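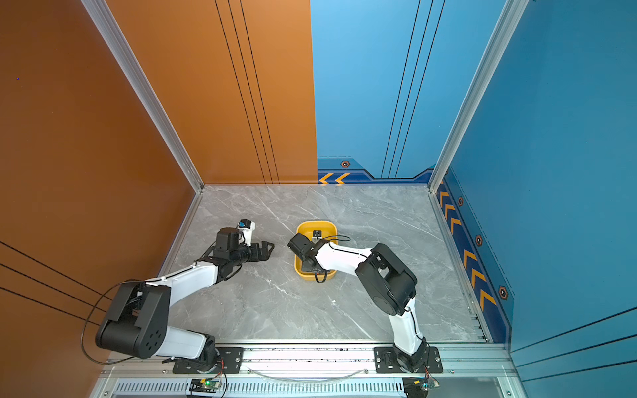 Gripper loses small parts against bin wall, wrist camera or fixed camera for the last 30 mm?

Posted by okside_bench, 29 August 2020

I have two arms on a common front rail, working over one shared slab. Each has a black gripper. The left arm carries a small camera module on the wrist. The right arm does the bin picking and relies on a fixed camera that looks at the workspace from outside.

The task is simple. Parts go into a yellow bin with rounded corners, one at a time, and the right arm has to take each one out and hand it over to the left arm. Parts are small and dark. Anything lying in the middle of the bin floor is fine. Anything that ends up against a wall is not.

Numbers from the last long run:

Total attempts: 852
Failures with the part in the open: 3
Failures with the part against a wall: 80

Almost all of the wall failures are the same. The outer finger comes down on the rim or the upper part of the wall, the controller sees contact, and it closes early on nothing. Sometimes the inner finger pushes the part along the wall and into a corner, and after that it can't be reached at all.

What I have tried:

Slower approach for the final descent. No change in the failure count, longer cycle.
Lower contact threshold. Worse. It now stops on cable drag.
Rotating the gripper so that both fingers are parallel to the wall. Better on the straight sections, useless in the corners.
Recalibrating the fixed camera. Residual error was 3 mm before and is 3 mm now.

The arm controller is a Preda, stock firmware. The fingers are the ones that shipped with the Onlow gripper, flat pads, 11 mm wide at the tip. I am considering swapping the arms' roles so that the one with the wrist camera does the picking. Before I rewrite the handover I would like to know whether that is likely to help, or whether I should be looking at the fingers instead.

Zlata Chornovol

Look at the fingers first.

You have a 3 mm residual and an 11 mm pad that has to fit between the part and the wall. When the part is touching the wall there is no gap, so the outer finger has nowhere to go. A better camera will tell you more accurately that there is no gap. Your own figures point the same way: three failures in the open means that localization is good enough when there is room for both fingers.

Things to change, in the order I would do them:

1. Narrow the tips. Grind or print a pair with a taper on the outside face, ending in a thin lip. The inside face stays flat. Do both fingers the same so you don't have to care which one is next to the wall.

2. Split the pick into two moves. Go down with the gripper open on the inner side of the part only, touch the bin floor lightly, drag the part toward the center, lift, re-image, then pick normally. With the tapered tip you can get the lip behind the part on a straight wall. In a corner, approach along the diagonal with the gripper closed and use the tip as a hook.

3. Treat contact on the descent as a position question and not a yes/no. If contact happens well above the known floor height, you are on the rim or on the wall. Back off, shift inward by one pad width, try again. Closing on any contact is what turns a recoverable miss into a failed pick. On the Preda you can read tool height at the moment the stop triggers, so this is a comparison and a branch, nothing more.

On the cameras. A wrist camera gives you better resolution close in and moves with the tool, so most of the base calibration error drops out. Against that, it is mounted behind the gripper, so for the last part of the descent the fingers cover what you want to see. Inside a bin you also lose light as the wrist comes down over the opening. The normal compromise is to take one wrist image from a hover position above the rim and go down blind from there. That would probably bring your 3 mm down. It won't create room for a finger.

Also check the cable. You say the lower threshold stops on cable drag. If the cable from the forearm is long enough to lie on the rim of the bin, it is adding a side load that changes with every pose, and your contact threshold has to be set above it. Clip it back along the link with enough slack for full wrist rotation. Then retest the lower threshold before you judge it.

worora_user

Had same problem on a Worora cell, different arms. We put suction on and that was the end of it. Dark parts are no issue because suction doesn't care about color. If your parts are flat on top just do that.

benchtop_pk

Suction is fine if the top face is flat and larger than the cup, and the original post doesn't say. On small parts with any texture it leaks and you trade one failure for another.

I would add one point on swapping the arms. You can test it without touching the handover. Let the left arm move its gripper over the bin, take the wrist image, retract, and pass the coordinates to the right arm. This costs cycle time and it brings in the arm-to-arm calibration error, but you can log the wrist estimate next to the fixed camera estimate for the same part and see how far apart they are. If they agree, leave the roles alone.

Lock out the right arm while the left is over the bin. With both bases on one rail the reach overlaps a lot, and a software flag in one script is not a lockout if the other script doesn't read it.

Dark parts against a yellow wall should segment easily in either camera. If they don't, check for the finger's shadow first.

okside_bench

Parts are not flat on top, so no suction. Cable is now clipped back and the lower threshold holds without false stops. Tapered fingers are being printed. I will do the height check on contact this week and post the counts for the same number of attempts.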